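How to check a circuit board without taking it out of its housing

18th January
By the Dollier Workshop editor

Many boards come to our bench at Dollier only because one connector is loose or there is dust between the pins. For this you do not need to remove the board. When you remove it, you take a risk with every cable and every clip, and old plastic clips do not like to be opened. In this guide I explain how I check a board in its place, including when the housing is above your head and you must work from below.

The whole check takes me 20 minutes. The first time it will take longer, and this is fine.

What you need

- a small lamp, better on a flexible neck
- a magnifying glass, or reading glasses that are one step stronger than your usual ones
- a soft brush which is clean and dry (I use a flat one from the Sikora set)
- isopropyl alcohol and cotton swabs
- a wrist strap against static electricity
- a multimeter
- paper and pencil
- safety glasses, if you work under the housing

Before you start

Switch off the power and pull the plug. Then wait. Some power supplies keep a charge after they are unplugged, so read in the manual how long the waiting time is. If the manual gives no time and there is a mains supply inside, leave this job to a person who is trained for it. Please do not guess.

Put on the wrist strap and connect it to a proper ground point. Remove rings and your watch. Make a drawing of the cables, with their colors, before you touch any of them. A photo is also good, but I find that a drawing makes me look more carefully. On the drawing I write also the date of the last check, if I know it.

Step 1. Look first, with the hands down

Hold the lamp from the side, at a low angle. In flat light from the front everything looks good. With light from the side you can see a bent pin, because its shadow goes in another direction than the shadows of its neighbors.

Go slowly from one end of the board to the other. Look for these things:

- brown or dark places on the board
- capacitors with a round top when it should be flat
- green or white powder on metal
- pins that are not in line
- a board edge that has come out of its frame

It helps to choose one big part as a starting point and to describe all other places from there. On the green board in the blue frame, I would start from the long pin header with two rows of gold-colored pins. The big black part is on its right side, and near the upper end of the board is a small white label. If you write "left of header, upper half" in your notes, you will find the place again next month, even when the housing hangs at a steep angle.

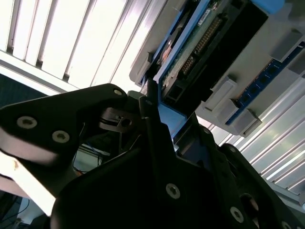

Step 2. Check how the board sits

Put one finger on the edge of the board, only on the edge, and press very lightly. The board should not move. If it moves, look for the clip or screw that should hold it. Do not press in the middle, a board can bend and a solder joint can crack from this.

If you must tighten a screw, turn it only until it stops. In our August notes we counted the repairs of one year: 242 boards, and too many of them had a crack beginning at a screw hole.

Step 3. Clean the pins

Brush along the rows, never across them. When you work from below, the dust falls on your face, so now the safety glasses go on. Do not blow with your mouth, your breath is humid.

For dirt that stays, put a little alcohol on a swab and touch the pins from the side. The swab should be damp and not dripping. With overhead work a drop will run along your hand and into your sleeve, or, worse, into a connector. Wait until everything is dry before the next step.

Step 4. Measure

Leave the power off. Set the multimeter to continuity and check the ground pins against the ground point. You need the pin plan of your own board for this. In the Dotska handbook the plans begin on page 227, other makers have them at the back or as a separate sheet.

If a connection that should be closed shows 1000 ohms or more, write it down and clean the pin one more time. If the value stays the same, look at the cable before you blame the board.

Step 5. Put the cables back

Compare with your drawing. Push each connector straight, with the same force on both sides. If it does not want to go in, take it out and look at the pins again. Only after this you may close the cover and connect the power.

Write in your notes what you did, also when you found nothing.

Related pages

- Which brush for which job
- Bent header pins: when to straighten, when to replace
- Reading a pin plan from Dotska
- Storing loose boards in Judlow boxes
- Wrist straps and how to test them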